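Two Arms and a Dinner Tray: A Conversation on the Golto Tabletop Kit

Friday, May 29, 2020

The Golto tabletop kit has been offered to teaching and research laboratories by Beruden since October of last year. It consists of two robot arms, a supporting frame, control software and a set of written exercises. The review office at Haque spoke with Encarnación Lozano, who leads product evaluation at Beruden, about what the kit includes, what it costs and where it still falls short.
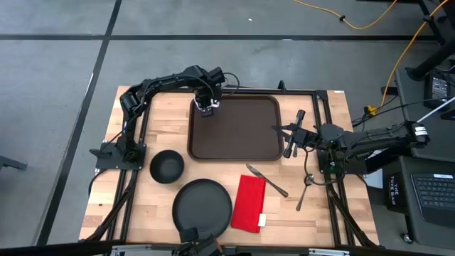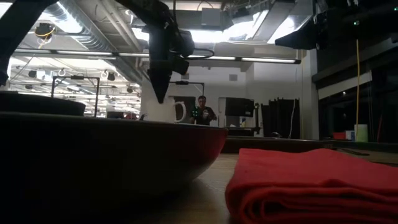
Robot arms at the table used for the tableware exercises.

Ms. Lozano has overseen the evaluation of the kit from its first trial units. She began by explaining why the company chose tableware as the subject of its first set of exercises.

"Customers asked us for tasks that a visitor could understand without an introduction," she said. "Everyone knows what a set table looks like. A dean or a funding officer can stand beside the table for a minute and judge the result as well as an engineer can."

The exercises involve common objects, among them a serving tray, a plate, a bowl, a knife, a spoon and a folded cloth. Ms. Lozano noted that the objects are not supplied with the kit. Purchasers are asked to obtain their own, and the manual gives only general guidance on size and weight.

"We discussed this at length," she said. "A fixed set of objects would make results easier to compare between laboratories. It would also encourage people to tune their programs to one particular spoon. We decided to leave the choice open, and I believe that was correct, although some of our customers disagree."

Flat cutlery has proved the most demanding part of the program. A knife or spoon lying on a table offers very little height for the fingers to close on, and the arm must approach at a low and consistent level. Cloth presents a different difficulty. According to Ms. Lozano, a folded napkin can be gripped in many places, but few of those places allow it to be carried and set down with its folds intact.

"The cloth is where new users spend their second week," she said. "In the first week they work with the bowl and feel quite confident."

The exercise set contains 18 tasks, arranged from single-arm lifting to work that requires both arms at once. Each task comes with a starting layout, a description of the desired result and a scoring sheet. The sheets are completed by hand, a point on which the review office had received several complaints. Ms. Lozano acknowledged them.

"A paper sheet is slow," she said. "An electronic version is being prepared. I would prefer not to give a date for it until the work has been tested outside our own building."

During internal evaluation, her group recorded 3623 attempts across all tasks. She declined to offer a single success rate for the kit, on the grounds that the tasks differ too much in difficulty for one figure to be useful. Results by task are available to purchasers on request, together with the starting layouts used.

The control software is supplied by Amo under a separate license. It is included in the purchase price for the first year and must be renewed after that. Asked whether this arrangement was made clear to buyers, Ms. Lozano said that the terms appear on the quotation and again on the order form.

"We have had two institutions tell us they were surprised by the renewal," she said. "The wording has been changed as a result. It now appears on the first page."

Installation was another subject raised by laboratories that responded to the review office. The frame is delivered in parts, and the arms must be mounted and aligned before the first exercise can be attempted. Beruden advises setting aside two working days. Ms. Lozano said that most groups finish sooner, but that cable routing is often underestimated — particularly where power must be brought across an open floor.

The supplier's current catalog lists the complete kit under order number 1704. Replacement fingers for the grippers are sold in pairs, and Ms. Lozano recommends that any laboratory planning regular classes keep several pairs in stock. In her group's testing, fingers were inspected after every 1000 grasps.

On the question of who should consider the kit, she was direct. "It is suited to a teaching laboratory or a small research group that wants to study handling with two arms," she said. "It is not meant for a production line, and it should not be bought for a kitchen. We have turned down inquiries of both kinds."

A second set of exercises, concerned with sorting and packing, is in preparation. Existing customers will receive the written materials without charge. Questions regarding orders or license renewal may be directed to the Beruden sales office, which also arranges demonstrations by appointment.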